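Clendari Returns Handling, Plerngate site
Minutes of the Joint Working Group on Automated Picking
Meeting held 5/7/19, upstairs meeting room

Present: site operations, returns floor (both shifts), maintenance, health and safety, personnel. Apologies from transport.

1. Minutes of the previous meeting

Agreed as a correct record, with one change. Under item 4, "sorting bench" should read "grading bench".

2. Matters arising

2.1 Floor markings between the grading benches and the goods lift have been repainted. Closed.

2.2 Written job outlines for cell attendants were due from personnel in January and were issued late. The returns floor asked that the delay be minuted. Closed.

3. Output and staffing

3.1 The mixed goods line handled 508 items on the last full test shift. The target for the test period is 500. Maintenance noted that 133 of these were passed back to the manual bench, either after a failed pick or because the item was on the exclusion list.

3.2 The returns floor stated that the headline figure should not be used for planning while passed-back items are counted in it. Operations agreed to report the two figures separately from the next meeting.

3.3 No posts have been removed as a result of the trial. Three posts on the early shift have moved from picking to cell attendance. Personnel confirmed that the grade is unchanged and that the shift allowance is kept.

3.4 The returns floor reported that attendance involves less lifting and more standing in one place. Two requests for a perch stool have been received. Health and safety will check whether a stool can be placed outside the reach of the arm.

4. Picking from mixed bins

4.1 Maintenance reported on bin-to-bin transfer of loose toys and household goods. Items are tipped into the front bin by the attendant and moved by the arm to the bin behind it. Soft toys, hard blocks and strung items are run together, as they arrive that way from customers.

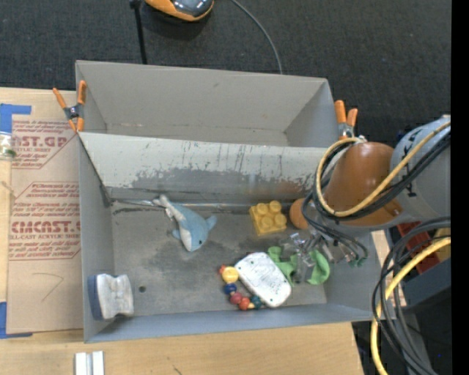
Fig. 1. Transfer cell, gripper lowered over the right end of the front bin. Rear bin empty.

4.2 Strung items remain the main difficulty. Beads can lie against other goods and be lifted with them. The present instruction is that the attendant stops the cell and separates the items by hand. The late shift considers this too slow and asked for strung items to be taken out at tipping. Operations would prefer to keep them in for the rest of the trial so that the failure rate is known. Not agreed. To be brought back.

4.3 The bins are held together at the junction by spring clamps. Health and safety asked whether this was intended for regular running. Maintenance replied that it was adequate for the trial, and that a bolted bracket would be priced with the next Frerichs order.

4.4 Cable routing on the arm was discussed. The cables loop out from the arm and hang close to the bin on the right-hand side. Attendants are to tip from the left only until a shorter run has been fitted. The instruction sheet at the cell will be amended.

4.5 Wear to the paint inside the bins was noted. Maintenance does not regard this as a fault. The returns floor asked that bins be checked for sharp edges, given that attendants reach into them by hand. Agreed as part of the weekly check.

5. Training

5.1 The Jirkon course covers start-up, stopping and restart after a failed pick. It does not cover clearing a jam. Attendants are at present calling maintenance for every jam, and on the late shift the wait has been around 3 minutes when a fitter is on the floor and much longer when not.

5.2 It was agreed that attendants may clear simple jams once signed off by maintenance, with the cell isolated. Personnel asked whether this alters the job outline. It was accepted that it does, and the outline will be revised before any sign-off takes place.

5.3 Staff remaining on the manual bench asked to be offered the same course. Agreed in principle, subject to cover.

6. Actions

Operations: report passed-back items as a separate figure.
Health and safety: assess stool position at the cell.
Maintenance: price bracket; shorten cable run; add bin edges to the weekly check.
Maintenance: amend instruction sheet (tipping from the left).
Personnel: revise attendant job outline; draft course cover plan for both shifts.

7. Any other business

The returns floor asked that the stop signal be made louder on the side facing the lift. Maintenance to look at the sounder.

Next meeting to be fixed once the late shift rota is out.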